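Best way to stop a craft table top staining and swelling?

Posted in Home & Workshop > Surfaces and Finishes
September 5, 2021
Posted by tunstall_rd

We run a small makers' room out of an old shopfront and I've been handed the job of sorting out the work tables before the next term. There are 4 of them. Two have bare chipboard tops that have swollen along the edges where people leave glue pots and rinse jars standing. The other two were painted by someone years ago with what I think was leftover wall paint, and it comes off on your sleeves when it's humid.

I've got a budget of $1246 for the lot, including any trestles that need replacing, so new benches are out. I've been told three different things by three different people: laminate over the top, two-pack epoxy, or just stretch a vinyl cover on and replace it every few years. I don't mind the work but I don't want to do it twice.

The tables get used for paint, PVA, a bit of light soldering (on a mat) and kids' classes on Saturdays. They get wiped down with whatever spray is under the sink. What has held up for other people?

14 replies hidden by the moderator as off topic. Showing the 3 most useful.

marlbank_shed
Accepted by the poster

I've done this for a community shed and a school art room, so I'll go through what worked.

First, the swollen edges. Chipboard doesn't shrink back once it has blown. If the swelling is only in the outer strip, run a circular saw down each side and take off 50 mm or whatever gets you back to firm board. Seal the fresh cut the same day with diluted PVA or an oil-based primer, two coats, and let it go hard. If you skip the edge, it doesn't matter what you put on the face. Water always gets in from the side and from screw holes.

If the board is soft in the middle as well, put that top out for the tip and buy a new sheet. Don't cover it.

Second, the covering. For mixed use I'd go for a coloured vinyl, glued down flat and wrapped under the edge by a hand's width. We used a green one sold under the name Virska, bought off the roll, and I'd buy it again. Glue it with contact adhesive, both faces, and roll it from the centre out. Get a second person for this part. Once it touches, it stays.
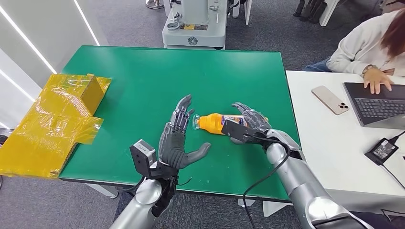
Green top, with a bottle on its side.

A mid-tone colour is easier to live with than white. White shows every pen mark and black shows every bit of dust and dried glue. Green also doesn't glare under fluoro tubes, which our older members noticed straight away.

Third, cleaning. Throw out the spray under the sink if it has bleach or solvent in it. Warm water and dishwashing liquid will do for nearly everything. Dried PVA lifts with a plastic scraper after you've laid a wet cloth over it for a while. Acrylic paint needs metho on a rag, but test it underneath first because some vinyls go dull.

Soldering is the weak point. One dropped iron will go straight through vinyl. If you can, keep one table for hot work and leave it with a cement sheet top.

Costs for us came to $17 a metre for the vinyl, plus two tins of adhesive. Even with a new sheet of board you should come in well under your figure.

kelpie_and_co

Epoxy looks great for a year. I did our dining table with the Nulska two-pack kit and it scratched the first time somebody dragged a casserole dish across it. You also can't patch it so the join doesn't show, you have to sand the whole thing and pour again. It smells for days and you need the room to be warm. I tried in February thinking summer would help and it went off in the bucket before I'd finished spreading.

If you do go that way, mix small batches and wear gloves. I wouldn't, for kids' classes.

oldpaintpot

just sand them and use floor paint. ours has been fine

(edit: oil-based not water-based. and leave it a week before you put anything on it, we didn't and the newspaper stuck)

Comments on the accepted reply

tunstall_rd: Thanks, that's what I needed. I checked with a screwdriver and one of the chipboard tops is soft right through, the other is only gone at the ends. Do you staple the vinyl underneath or is the glue enough on its own?

marlbank_shed: Both. Glue, then staples underneath every hand's width or so, and fold the corners like you're wrapping a parcel. Stainless staples if you can find them. The cheap ones rust and leave marks on people's trousers.

tunstall_rd: And the painted ones? Can I glue over the old paint?

marlbank_shed: No, the glue will only be as good as the paint is. Scrape it, sand to bare board, vacuum, then wipe with a damp cloth and let it dry overnight. If there's any chance the paint is really old, get a lead test kit from the hardware shop before you sand anything.

kelpie_and_co: Husaveo had the wide rolls when I looked last. They cut to length but you have to ring ahead.

tunstall_rd: Will ring them in the morning. One table is staying bare for the soldering.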